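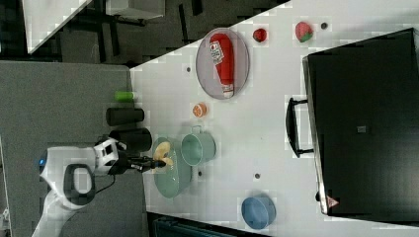
Fig. 4. Fruit and dishes out on the white table, black appliance at the right.

4. Setting Out the Snack Table

Okay, you've got the Mirkura play kitchen table up on its legs and wiped down (if you haven't, go back to section 3, I'll wait). Now comes the part my kids fight over, which is laying everything out. I've done this more times than I can remember and I still do it in the same order, mostly out of habit.

Before you start

You'll want the mint-green bowl, the mint-green pot, the blue bowl, the gray oval plate, the ketchup bottle and whatever fruit pieces you've got handy. The Dlamini starter box comes with 40 food pieces, and please don't dump them all out at once! I pick a handful and leave the rest in the box until somebody asks for them.

If you bought the dishes separately the colors might be a little different from mine. Doesn't matter a bit.

Steps

1. Get the big black appliance in place first. It takes up a good chunk of the table, and I hate shoving it around after the dishes are down. I like it over on the right side.

2. Put the gray plate toward the back of the table. You want to be able to reach over the bowls and still get to it.

3. Lay the ketchup bottle down on the plate, on its side. It'll stand up fine on its own, but mine gets knocked over by every passing elbow, so I gave up and now it lives lying down.

4. Set the little red fruit and the strawberry out between the plate and the appliance. I leave a bit of space between them so small hands can grab one without sending the other one flying.

5. The orange slice goes below the plate, near the pot. Cut side showing, if you please. It's the prettiest piece in the whole set and I want people to see it.

6. Put the mint-green bowl and the pot next to each other. The bowl is wide and shallow and the pot has that small metal loop handle on its top edge, so they're easy to tell apart even though the color matches.

7. The blue bowl goes down near the front edge, off by itself. I use it for "all done" pieces, and keeping it away from the mint one saves a lot of arguing about what's been served and what hasn't.

8. Now start serving! One piece at a time into the mint-green bowl. I go with the yellow piece first (my youngest says banana, my oldest says pineapple, and I've stopped taking sides). Hold it over the bowl, low down, and let go. From higher up it tends to bounce right back out over the rim.

Note: The small round holes in the tabletop are supposed to be there. They're for the Caltanum shelf kit in section 9. Skip the shelf if you like, I went a whole summer without it. Just don't fill the holes with putty like I did on my first table, it was a pain to dig out.

Note: Got other bits and pieces, like the green and black cylinders? Lay them down along the left edge and they'll be out of the way of the dishes. On a table that isn't level they will roll, so if yours keep wandering off, go back and adjust the feet (section 2, step 5).

Caution: Strawberry leaves and the rim of the orange slice are where sticky stuff collects. Wipe them with a damp cloth and plain dish soap, and don't run the food pieces through the dishwasher. I lost a very nice pear that way in June.

Caution: Please don't put real ketchup in a play bottle. I know somebody is thinking about it.

Putting it all away

Food first, dishes second. I put the small pieces in the blue bowl, tip that into the box, and then nest whatever bowls will nest. The plate slides in flat along the side of the Konow storage bin. The appliance can stay where it is unless you need the table for something else. Cleanup takes me 5 minutes on a good day and 30 when I have "helpers."

Missing a piece? Check under the appliance before you order a new one. Spare food pieces are listed in the parts table in section 11.

Section last updated November 2025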